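The Laundry Problem: Can a Machine Fold Your Clothes Yet?

By Hamisi Kimaro

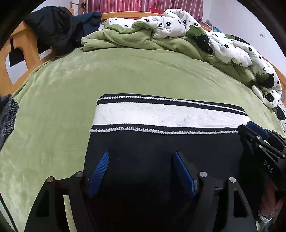
Laundry is three jobs. Washing was handed to a machine long ago, and drying soon after. Folding is still done by hand in nearly every home, and the people who have tried to change that have mostly lost money.

Guden was one of them. The company announced a folding cabinet for the home at a price of $4000. You clipped each shirt to a rail at the front, the cabinet pulled it in, and a folded shirt came out in a tray at the bottom. It took T-shirts, button-downs and most pants. It did not take socks, baby clothes, fitted sheets or anything with a hood. Buyers pointed out that once a shirt was clipped flat to a rail, most of the work was done. Guden stopped taking orders in May and now sells parts to commercial laundries.

The trouble is with cloth itself. A coffee mug has one shape, and a machine that has learned to find the handle can find it again tomorrow. A sweater has a different shape every time it lands on the bed. Half of it is hidden under the other half. A sleeve may be inside out. Pull one corner and the rest moves in a way that depends on the knit, the weight and whatever it is lying on.

Color adds to it. Black knitwear is hard for cameras because the folds hardly show. Stripes and bands help, since a straight line that bends tells the software where the cloth has turned.

The newer approach is to skip the rules and collect examples. People fold clothes using hand-held grippers, with a camera on the tool recording what the fingers do. The tool has two jaws and soft pads, close to what a robot would have, so the recordings can be used to train one. The work is done on ordinary beds in ordinary bedrooms, with the blankets and jackets left where they are.

Tomum has put most of its effort into this kind of recording. It has collected 3570 folding sessions so far, and its staff say the first few hundred taught them mainly about their own mistakes. People are clumsy with two jaws in place of ten fingers. They drop things, they pinch two layers when they want one, and they take a long time to smooth out a wrinkle they would normally brush away with a palm. The company keeps the bad sessions as well as the good ones, and marks where each went wrong.

I spent a morning at its workshop, watching a two-armed machine go through a basket of clean clothes. Hand towels went well. It picked up two corners, shook the towel once and laid it down nearly square. T-shirts were slower but came out fit to put in a drawer. Then it reached a long knit scarf, lifted it by the middle, put it down, and lifted it by the middle again. An engineer pressed the stop button after the fourth try.

Hotels may get something useful first. Hultodetti runs a laundry that handles flat linen only, and its machines have fed and folded sheets for years with a person at each end. The firm is now testing an arm from Kowalczyk to do the feeding. Every sheet is the same size and the same white, and the arm still needs help when two come out of the dryer twisted together.

For the home, I would not hold a space in the closet. A machine that folds towels and plain shirts, slowly, could be sold within a few years to people willing to pay for it. A machine that can be pointed at a bed with a week of mixed clothes on it is further off, and the engineers I spoke to would not give me a year.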